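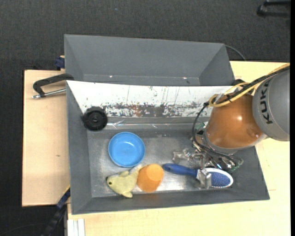 Figure 1. Front bin with mixed items, second bin behind it.

Sorting Mixed Household Items from a Shared Bin: Wear, Layout and Item Choice
Project report, Ezekiel Lindqvist and Lefteris Katsaros
26 Mar 2023

1. Purpose

The Zarnis reuse room takes in donated household goods and toys and holds them in open metal bins until they can be sorted. Our project looked at how the shape and surface of a bin affect the sorting of small mixed items. We were asked to answer two questions. First, which kinds of items end up against the walls and corners, where they are harder to pick out? Second, does the condition of the inner surfaces matter for the goods or only for the look of the bin?

2. Setup

The work was done at a table with a pale wooden top. Two gray bins were used, one directly behind the other. The front bin held the items and the rear bin was left empty at the start of each run. Both have sloping walls, so the opening is wider than the floor.

The rear wall of the front bin is a white sloped panel. It has thin vertical scratches over its surface, and the paint along the lower edge is badly worn, with gray and reddish-brown patches showing. A shiny strip covers the seam where the panel meets the floor. The floor is brushed gray metal and is scuffed.

3. Items

We drew from a stock of 196 items and logged 1,057 single moves over 14 sessions. Items were placed in four groups:

Round and hard (wheels, balls)
Open and hollow (bowls, cups)
Soft (plush toys, cloth)
Flat (lids, books, trays)

The load in Figure 1 includes members of the first three groups. The black wheel-like object is in the upper left corner, against the bottom of the white panel. The blue bowl lies open side up. The yellow plush toy is next to the bowl, with its tail between the bowl and a tilted orange cup.

4. Method

Each load was tipped in from a carton at the same height. We noted the resting place of every item as corner, wall or center, then moved the items one at a time to the rear bin. An item that touched two walls was logged as corner. An item that rested on another item was logged by the place of the lower one. Lefteris Katsaros kept the log and Ezekiel Lindqvist checked it against the photos after each session.

5. Results

Round, hard items were logged at a corner or wall more often than any other group. Soft items mostly stayed where they first landed. Hollow items fell between the two — a cup on its side tended to roll in a short arc and stop against its neighbor. Flat items slid down the sloped walls and came to rest partly upright, which made the items under them hard to reach.

Soft items also changed how the others behaved. A plush toy near the center held bowls and cups in place, and fewer of them reached the walls.

The seam strip is wrinkled in places. Thin lids caught on it in 2 sessions and had to be lifted free by hand. The scratches on the panel had no effect that we could measure. Loose paint is a separate matter, and we suggest that plush toys and tableware be kept out of this bin until the lower edge has been sanded and repainted.

6. Limits

Only one front bin was tested. The second one has matte walls and was used for receiving only, so the two surfaces were not compared. Item weight was not recorded in the early sessions, and we left it out of the results.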